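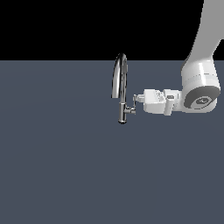 Monday, 9:40 pm
posted by Vi

OK, faucet thread, as threatened. I spent the whole weekend teaching a simulated arm to work a kitchen tap by driving it myself, and I have so many feelings about lever handles now.

Setup first. The sim is Formont, the teleop layer is Lalach (I hold a controller, the arm follows my hand, buttons close the fingers). No reward function, no scripted path. I do the task, it records me doing the task, and later a policy tries to copy me.

The goal sounds tiny: get the fingertips to the end of the lever and move the lever. That's it! No cup, no sink, no plates, not even water. I stripped the room down to a gray floor and black nothing behind it so I could think about the contact and only the contact.

Getting the fingertips right up to the tip of that skinny rod is the fun part. From the right side the arm has plenty of room, and the spout curves off to the left, out of your way. Come in from the left and you're threading a gripper under a gooseneck. I tried it. I clipped the spout four times in a row and went to make tea.

My first 40 demos were bad, and I'm keeping them in a folder to stay humble. I was rushing the last inch. You can see it in the plots: a nice smooth approach, then a jab, then me backing off and jabbing again.

Here's the thing about jabs: the policy learns them! I trained on that first batch just to see, and the arm came in beautifully, stopped, and poked at the air next to the handle like it was ringing a doorbell. That was my own bad habit played back to me, and I laughed so hard I scared the cat.

Second batch, I changed two things. I slowed the controller scaling way down near the faucet (big hand motion, little arm motion). And I let myself pause before contact, a real pause, long enough to look at the gap between the fingers and decide.

Somebody in the Mastlow forum told me pauses are poison, the policy gets to the pause and just lives there forever. Fair warning! Mine did get stuck sometimes. Trimming the stillest part of each pause helped a lot, and I kept the slow approach around it.

Final count is 109 demos I'd be willing to show another person. Lever position shifted a little every time, base turned a little every time. If you only ever record one faucet pose you get an arm that knows one faucet pose, ask me how I know.

Chrome is a pain, by the way. The reflections slide around as the camera view changes and the lever is a thin shiny stick to begin with. I thought about making it matte orange and calling it a day. Left it chrome. Real taps are chrome and I want the policy to suffer now instead of later.

Things I'd tell myself on Friday: record in short sessions, because your hands get sloppy before you notice. Watch every demo back at double speed. Throw out the ones where you got lucky. Name your folders something better than "good", "good2" and "goodREAL".

Training is running right now, 3,000 steps in, and I keep refreshing the loss curve like it's a ball game. It's going down! That tells me almost nothing about whether the arm can move a lever, but I'm enjoying it anyway.

Next up once this one finishes: same faucet, arm starting from a different height every time. If you've done teleop for handles or knobs, please tell me how you hold the controller. My wrist is begging for tips.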